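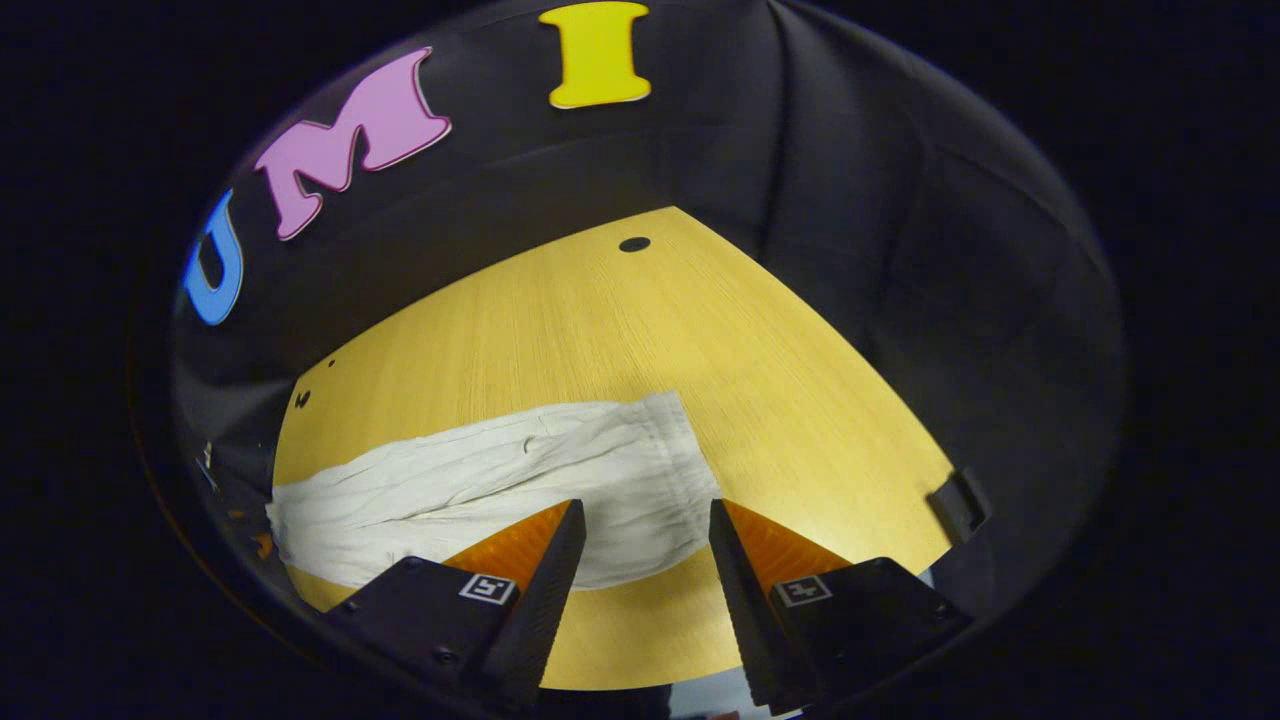

I've been trying to get my gran's old valve radio going again since the spring, and as three of you have now emailed to ask whether I've electrocuted myself, I thought I'd better write something down.

I haven't. I did get a small jolt off a capacitor I'd forgotten to discharge, and I said a word that made the dog leave the room, but that was in week one and I've been careful ever since.

The radio is an Ojo, a table set with a big round dial and a cloth grille that smells of forty years in a loft. It has the station names printed on the glass, half of them places I've never heard of, and I loved that dial as a child (I used to turn it when it wasn't even plugged in and pretend I was getting secret messages). Gran left it to my mum, my mum left it in the loft, and I finally got it down when they had the insulation done.

So, the first thing everyone on the forums says is DON'T just plug it in and see. Reader, I had already plugged it in to see. It hummed very loudly, the dial lamp came on, and then there was a smell like hot fish and I pulled the plug out of the wall. That was the mains smoothing capacitor, which had dried up years ago and was not enjoying being woken.

After that I did things properly. I bought a second-hand service manual, a cheap meter and a lamp limiter, the gadget where you put an ordinary filament bulb in line with the set so that if there's a short the bulb lights up and takes the strain. I can't tell you how much calmer I felt with that sitting on the bench. If the bulb glows bright and stays bright, switch off. If it flares and then goes dim, carry on.

I replaced 14 capacitors in the end. The old paper ones were all leaking, every last one, and the wax had run down onto the chassis and collected fluff. I did two or three of an evening with the radio on (the other radio, the one that works) and drew a little diagram each time before I snipped anything. My diagrams are terrible but they saved me twice. Two resistors had drifted miles off their values as well, so they went too.

The valves themselves were mostly fine! I'd assumed they'd be the problem, because they look so fragile and glowy, but they're tougher than you'd think. Only the output valve was properly tired. I found a replacement from a man in Flavville who sells them out of his garage, made by Clekska and still in its box, and it cost me £20 including the postage. He wrapped it in so much newspaper that I thought he'd sent me a cabbage.

I have to mention Zuzanna Gajewski here, who runs the Etia repair evenings and looked over my soldering before I put any real voltage through it. She found a joint on the volume control that wasn't holding on to anything at all. It was just resting there, looking shiny. She also made me change the mains lead, the old rubber having gone to crumbs, and told me off about the fuse. Quite right too.

And then on Saturday it worked. I switched on, waited — they take a good half minute to warm up, and it is a very long half minute — and there was a crackle, and a whistle, and then a man talking about cricket. I sat on the floor and listened to all of it. I don't even like cricket.

It isn't finished. Long wave is dead as a doornail, and medium wave fades after 8 in the evening, when a lot of foreign stations come barging in over the top of each other (I quite like that bit, it's what I always hoped the dial did). The cabinet needs stripping and I still have to decide about the grille cloth. Mum wants it left as it is. I want to be able to sit next to it without sneezing.

If anyone has a knob for one of these, the brown sort with the brass ring, please shout. I've got three and it needs four, and I'd like it all together by October so I can take it round for Mum's birthday.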